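4. What people count as "put away"

I'll admit I came to this section with a bias. I'm a messy person, and I've always suspected that tidy people and I don't disagree about effort so much as about words. When Ismael Andrade and I started the Rornthorpe household survey, I wanted to know what someone has in mind when they say a thing has been put away. We mailed 2,000 questionnaires and got 202 back (a low return, and I'll get to that in Section 6). The part I use here is the open question near the end: "Tell us about the last thing you put away, and where it went."

People wrote a lot! One woman filled the margins on both sides about a button tin. What struck me on first reading was how often the answer was a container with no lid and no label, standing somewhere easy to reach. Drawers came up less than I'd guessed, and closets hardly at all unless the thing was seasonal. Florin Pop, who coded the answers separately from me, called these "drop spots," and I've kept his term. A drop spot is open at the top and you can use it without looking too hard. The black cylindrical bin in Figure 4 is the sort of shape I mean. 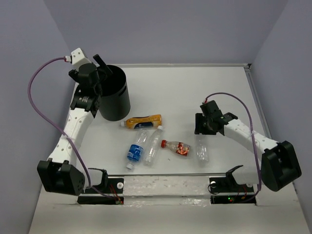
Figure 4a. Open cylindrical bin on a white tabletop, with the two arms mounted on either side.

Now, does something in a drop spot count as put away? Our respondents split on it, and the split didn't follow age or the size of the home, which surprised me. It followed whether they lived with other people. Those living alone mostly said yes, it's away, I know where it is. Those sharing a home were fussier. They wanted a place that the next person could guess, and a bin by the door (keys, gloves, a dog leash, last January's receipts) didn't pass for them. Several used the word "parked" for it, and I wish we'd asked about that word directly.

Florin and I disagreed on two of the codes. He wanted trash left out altogether, on the grounds that throwing a thing out ends the matter. I kept it in, mainly on the strength of the people who told us they'd fished something back out.

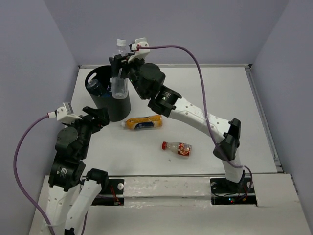 Figure 4b. The same type of bin toward the upper left of the table, both arms reaching that way.

I come back to "parked" in Section 5, where Ismael's follow-up interviews give us a bit more to go on.

Last updated: October 24, 2025

Contact the authors | © Rornthorpe Household Survey | Back to top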